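Clellov Dental Education
Frequently asked questions: Hands-On Crown and Bridge Program
Updated August 2025

Who can enrol?
Any dentist with current general registration. Final-year students can go on the waiting list but can't treat patients on the program. Hygienists and oral health therapists should look at the Costigan periodontal short course instead.

How is the program run?
There are eight modules. The first three are online lectures and can be done in any order. The other five are taught at our Liruvine teaching rooms, with a practical session after lunch each day.
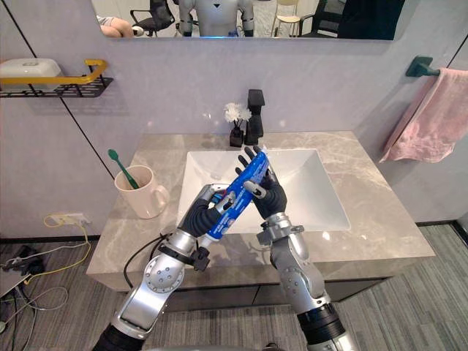

Modules four and five use typodonts only. You start on live patients in module six, once your preparations have been signed off by a tutor.

Do I need to bring my own patient?
Yes, for modules six to eight. The patient needs recent radiographs, a full periodontal chart and a signed consent form. If your patient withdraws, ring the office straight away. We keep a short list of local people who are willing to be treated.

What do I need to bring?
Loupes, if you use them, closed shoes and your own scrubs. Handpieces, burs and impression materials are supplied.
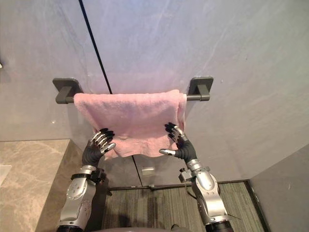

How many hours can I claim?
The full program is 74 hours. Certificates are emailed after module eight. If you miss a practical day you can make it up in the June intake, but your certificate will be held until then.

What does it cost?
A deposit of $1000 holds your place and comes off the total fee. Moving to a later intake costs $337. Deposits are not refunded once the online lectures have been opened.

Is there lab support?
Firnano makes all crowns for the live patient modules. Lab fees are charged to you at cost and billed separately. 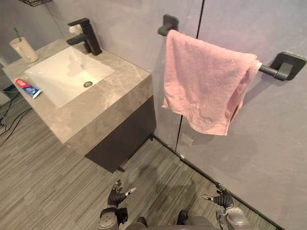 Vanity with stone benchtop and black mixer tap.

Who do I contact?
Bronwyn Tomoana handles enrolments and changes to bookings. Use the enquiry form and put your registration number in the first line.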